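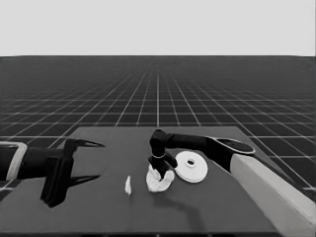 *A grid floor running back to the horizon, with a gray tabletop up front*

**Teaching perspective to adult beginners – grid first or eyeball first?**

**madhu_s** wrote:

Hi everyone! I've taken over the evening drawing class at the Drarnthorpe library, starting in October, and I'm going back and forth on the first lesson. The last teacher, Dalal Awwad (some of you will remember her from the old board), always began with a full one-point grid, ruler and all, and people came out of it able to draw a decent table. I learned the other way, by sitting in front of a street and getting it wrong for a year or so, and I'm fond of that – but I only have 90 minutes and most of them haven't drawn since school. What would you do?

**pakine_pete** wrote:

Grid, every time. Look how the crosswise lines bunch up toward the horizon until they're one dark band. Most beginners space those evenly and then can't work out why their floor looks like a ladder. Half an hour with a ruler and they've got it for life.

**inkwell503** wrote:

I'm going to disagree with Pete, though fondly, because we've had this argument before. I did the Mutimer workbook cover to cover and I could draw you a lovely tiled floor, and then I sat down in my own kitchen and froze. Nothing in there lined up with anything! Give them a pencil at arm's length and a doorway to look at. The ruler can wait a week.

**pakine_pete** wrote:

The workbook never tells you to put the ruler away, I'll give you that. But you froze knowing where your eye level was, and that's worth a lot.

**inkwell503** wrote:

Hmm. Maybe. I still say a week.

**oldgraphite** wrote:

Do both, Madhu, but keep the grid loose. I have mine draw the horizon, mark one point, and pull the lines freehand. They wobble and it's fine. Then everyone puts a table on it. The near edge usually comes out too timid, so I tell them to let it run right off both sides of the paper, and suddenly it feels like you could lean on it.

Also, for paper, the Khasawneh pads are good and take a lot of erasing. I bought a box of 1000 sheets and am still working through it – my grandchildren have helped.

**madhu_s** wrote:

Oh, I love the wobbly grid idea, thank you! I think I'll do that for the first half and then send them out to the hallway with their pencils, so inkwell gets a doorway too. Does anybody know if the Khasawneh pads come in a smaller size? Our tables are pretty narrow and there'll be two people to each one.

**oldgraphite** wrote:

They do, I'll look for the item number when I'm home this evening.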